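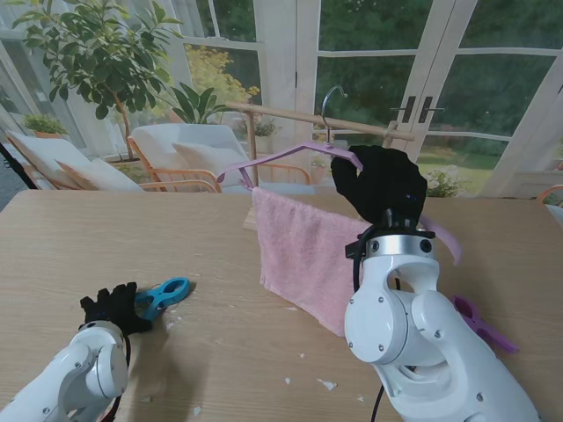 Right hand on the hanger at the rod, towel on the crossbar. Clothespins on the table.

To: equipment planning list
Subject: Re: Two-arm cell, what to put in the April request

Nimal Mondal wrote:

> I have the first draft of the request for the Prarnville site. It lists
> two arms, two hands and one rod fixture. Matubbar wants to know if we can
> drop the second hand and put a plain gripper on the left. Also, are the
> spare gloves a separate line or do they go under consumables? I need the
> numbers before I send it to Mallside.

Nimal,

Keep both hands in. The laundry work in the Drillness plan includes hangers and clothespins as well as towels, and I don't want to write a second request in the fall for a part we already knew about. If Matubbar needs to cut something, cut the second rod fixture. One is enough to start.

Gloves go under consumables. Put down 20 pairs at the black glove price on the quote. The hands wear gloves for all cloth work, so this line will come back every year.

Small items for the same page:

Hangers, towels and clothespins -- 294 total
Drying rack and spare rods -- 600
Cable ties and sleeves for the wrist cables -- 29

The 600 includes shipping. The 294 does not, so please check with Mallside before you add it up.

I left out a table. The wood one is flat and big enough, and a new bench would push us over the limit for small purchases. Lighting is still open. That room has glass all along one side, and I would like a price on blinds before we commit to lamps.

Send me the next draft when you have it and I'll sign the cover page.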